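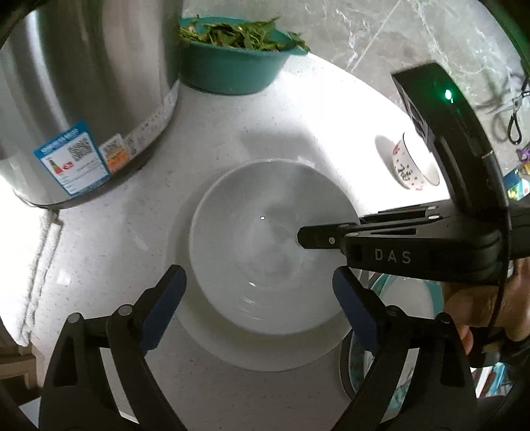
White bowl on the prep counter, with greens in the basin behind.

Kitchen Preparation Assistant, part-time (2 positions)
Furnarstead Test Kitchen
Ref. 412

Furnarstead runs preparation and yield trials on fresh vegetables for recipe publishers and meal-kit companies. We are hiring two preparation assistants for the leafy greens program, starting in July.

The work is repetitive and is done standing. Each batch of greens is washed, drained, trimmed, and divided into 200 g portions. Leaves and stems are weighed separately, and the trim is weighed before it is thrown out. Portions are then cooked to a written procedure and weighed again. One assistant handles washing and trimming while the other handles cooking and records. The two swap at the midday break.

Duties
Wash and drain incoming greens by batch and keep batches apart.
Trim to the cut guide posted at the station.
Weigh and record to the nearest gram. Scales are checked against a 1,000 g reference weight at the start of each shift.
Set out clean bowls and dishes before each run. Bowls are tared individually.
Wipe down counters and wall surfaces between batches.
Wash, dry, and shelf all basins and bowls at the end of the shift.
Report damaged produce to the shift lead before trimming it.

Required
Six months of paid work in a kitchen, cafeteria, or produce department.
A current food handler card, or willingness to get one before the first shift.
Accurate handwriting and basic spreadsheet entry.
Able to lift a full basin from sink to counter – repeatedly, over a shift.

Helpful
Familiarity with Asian leafy vegetables and how they are normally trimmed.
Experience following written test procedures.

Hours and conditions
Shifts run from 7:30 a.m. to 1:00 p.m., four days a week. Hours do not change during the program. Aprons, gloves, and knives are supplied. Closed, non-slip shoes are required and are not supplied. Staff may take home untested surplus greens.

The shift lead is Doina Begović. Records are reviewed weekly by Tin-yau Lu, who will also train new assistants on the batch sheets.

To apply
Send a resume and a short note on your kitchen experience to Valbona Stojanović at the Furnarstead office, quoting the reference number. Cover letters are not needed. Selected applicants will be asked to a paid two-hour trial shift – one batch, start to finish, including cleanup.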